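Prarner Pet Foods
Notes of the labelling and rules meeting, 14th February
Held at the Gretwood site, upstairs room

1. Last meeting's notes
Agreed, with one change. The notes said the Skotlow labels were "ready". They were printed. The chair asked that the two words be kept apart in future.

2. "Complete" on the puppy biscuit
Sales want the word on the front of the bag by spring. The kitchen said the recipe meets the feeding guide on paper. Quality asked which paper, as two versions are in use and they disagree on calcium. Sales said rival bags all say it. The meeting did not find this a strong argument. No change to the bag until one version is withdrawn.

3. Yau's offer
Yau have offered to check all 124 of our labels for a fixed fee of £2000. Their letter promises "full peace of mind" and does not say who pays if a label they have passed is later pulled. It is also unclear whether they read the small print on the back or only the front panel. Buying to ask both questions in writing. One member thought the price good. Others thought it suspiciously good.

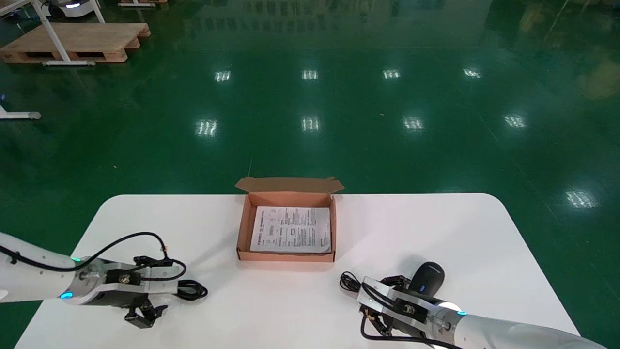
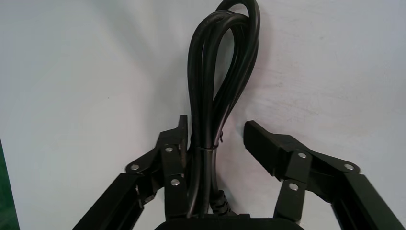
4. Skotlow cat range
The trade body's code is voluntary, and Skotlow's owners would like us to sign it before they renew. Quality has read it, all 53 pages, and reports that most of it repeats the law in softer words. The part on "natural" is stricter than the law and would rule out two of our gravies. Sales felt signing would "send a message". Asked to whom, they said shoppers. No evidence was offered that shoppers have heard of the code. Put off until the gravies have been looked at.

5. Complaints
Five since the last meeting. Four about torn bags, one claiming the senior mix made a spaniel "livelier than advertised". We advertise nothing of the kind. Reply to be kept short. The torn bags are blamed on the haulier, who blames the bags. Stores to keep the next torn one for once.

6. Batch codes
The new codes were said to be easier to read. Two people at the table read the same code differently. Back to the printer.

7. Any other business
A request for a "vet approved" badge was turned down again. No vet has approved anything.

Next meeting: end of February, if Yau have replied.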